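Fixing a tilted horizon fault in the bedroom simulation

In the Kodia bedroom simulation, a bad mount rotation can leave a camera rolled relative to the robot base. The arm controller still runs, but any grasp planned from that view reaches off to one side. The steps below apply to Vultero scene files.

1. Pause the run and open the gripper camera. Compare the window with the horizon outside. 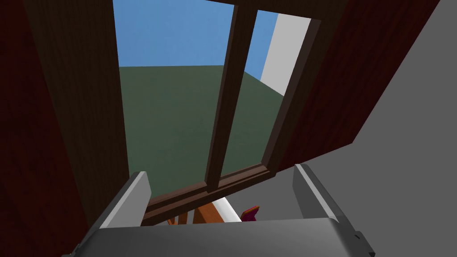 Gripper view, with the window between the open fingers.

2. Note the roll value in the camera panel. Homa Rashti's log for run 117 has it at 14 degrees.

3. Switch to the body camera and repeat the check. Keep both arms disabled while you do this. 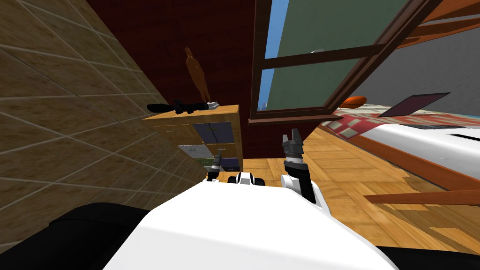
Can I correct the roll in the image instead of the mount?
Only for display. The planner reads the mount transform and will keep the old error.

4. Open the mount file, set the roll offset to match the calibration sheet, and save. Reload the whole scene — a camera reset keeps the cached transform.
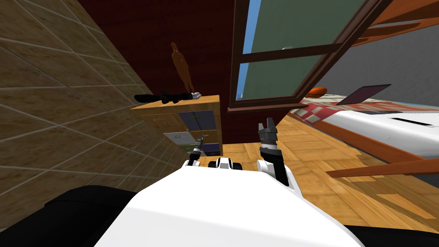 5. Run 500 steps with the speed limit on. If the arm drifts, stop and check the parent link of the mount.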